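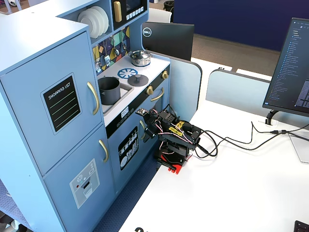 Clelteveck toy library adds play kitchens to its loan list

January 17, 2019

Families in Clelteveck can now borrow a full-size play kitchen from the town's toy library, which until this month lent only items small enough to carry home in a bag.

The library has bought two corner kitchens, both in light blue, with a tall refrigerator on one side and a stove and sink on the other. They are made of painted panels with rounded edges and gold handles. The refrigerator has a chalkboard-style shopping list on its upper door and an ice and water dispenser on the lower one. There is a black microwave next to the plate shelf, and a rail for utensils runs in front of a patterned backsplash.

Each kitchen is lent with a set of pots, lids, white plates and hanging utensils. Food is not included. The library said it had looked at adding a box of play fruit and vegetables but decided against it for now, as small pieces from its existing food sets go missing more than anything else on the shelves.

One kitchen will stay on display at the library on Pešek Street so that children can try it before their parents sign up. The other will go out on loan. The two will trade places in July, when the display model is due to be checked over and repainted where needed.

The loan period is 20 days, longer than the usual two weeks. A refundable deposit of $80 is charged when the kitchen is collected, and the full amount is paid back if it returns with all its parts. Lost plates or utensils are charged one by one from a price list kept at the desk. Members pay nothing beyond the deposit. Families who are not yet members can join on the spot with proof of address.

The kitchens were paid for with $2,158 raised at the library's fall sale of retired toys. The money also covered spare handles, a second set of pots and a padded cover for moving. Skosell, the furniture store on the edge of town, sold the kitchens to the library at a reduced price and put both of them together.

Getting one home will take a little planning. The kitchen comes apart into the refrigerator section and the stove section, which join at the corner with four bolts. The refrigerator section is the taller of the two and will not fit upright in most cars. It can be laid on its back with the doors taped shut, but should not be laid on its front, where the handles could bend. The bolts and a small wrench are handed over in a cloth bag, with a printed sheet showing how the pieces go back together.

Borrowers without a large enough car can ask for delivery. The library's van goes out to Rasach and the villages along the river every other week and has room for one kitchen per trip. Delivery is free inside town limits. Addresses farther out are charged for fuel.

The library recommends leaving clear floor on both open sides of the corner, so that two or three children can stand at it at once without crowding the refrigerator doors. It should be placed against a wall, on a flat floor, and away from heaters. The tall section comes with a strap that must be fixed to the wall before children use it - borrowers in rented homes should check with their landlord first.

The kitchen is meant for children age three and up. Water should be kept out of the sink, which has no drain, and the panels should be wiped with a damp cloth only. The printed parts, including the burner circle and the control strip, are decals and will lift at the corners if they are scrubbed. Chalk should not be used on the shopping list. The library had a chalkboard easel returned last year with the surface worn through and would like to avoid a repeat.

Pots and plates should be washed by hand in warm water and dried before they are packed. The library cleans every set again between loans, so there will be a gap of two days before the next family can collect.

Requests are taken at the desk or by phone, in the order they come in. A household can hold one request at a time, and a loan cannot be renewed while others are waiting. Day care homes and preschools may borrow the kitchen under the same terms, with the deposit paid by the school.

If the waiting list grows past summer, the library will consider a third kitchen. It is also looking for a workbench of similar size and will take offers of used ones in good condition, with or without tools.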